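**Protective stop on drawer task, right arm, force limit not reached**

**inell_cell2** wrote:

Two-arm bench cell, Clarard controller. The job is open drawer, place item, close drawer. Right arm faults on the opening stroke, more than 30 times in 200 cycles. The log gives a joint torque deviation at the wrist. Payload and tool centre point were re-entered in August and have not been touched.

The fault comes late in the stroke, with the gripper on the handle.

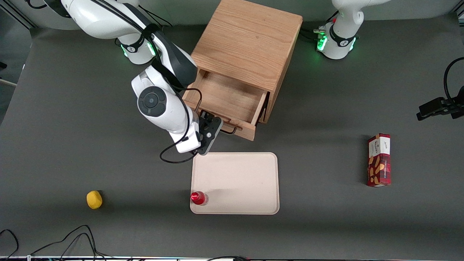

*Right arm at the drawer handle, drawer open. Note the cable loop at the wrist.*

Left arm is parked during this step.

**brodel_tech** wrote:

Cable. The loop hangs down close to the tray and then runs back up the forearm. If it goes tight when the wrist turns, the controller reads it as an external load. Clip it further up and repeat.

**dimitrov17** wrote:

I disagree. A cable that light won't trip a torque deviation unless it is snagging hard. A straight-line pull on a drawer that runs slightly skewed gives a side load at the fingers, and it grows with travel. Look at the sideways force before you move any clips.

**brodel_tech** wrote:

Seen it on ours. Same fault code, gone after re-routing.

**inell_cell2** wrote:

Logged both. Sideways force climbs over the last 17 mm of travel. With the cable re-clipped and nothing else changed, the fault still occurs.

**dimitrov17** wrote:

Then shorten the stroke and add compliance across the pull direction. Do not widen the torque limit. That limit is what stops the arm if somebody has a hand in there.

**inell_cell2** wrote:

Limit stays as it is. Compliance is on and the stroke is 17 mm shorter. Running 4000 cycles before I mark it fixed.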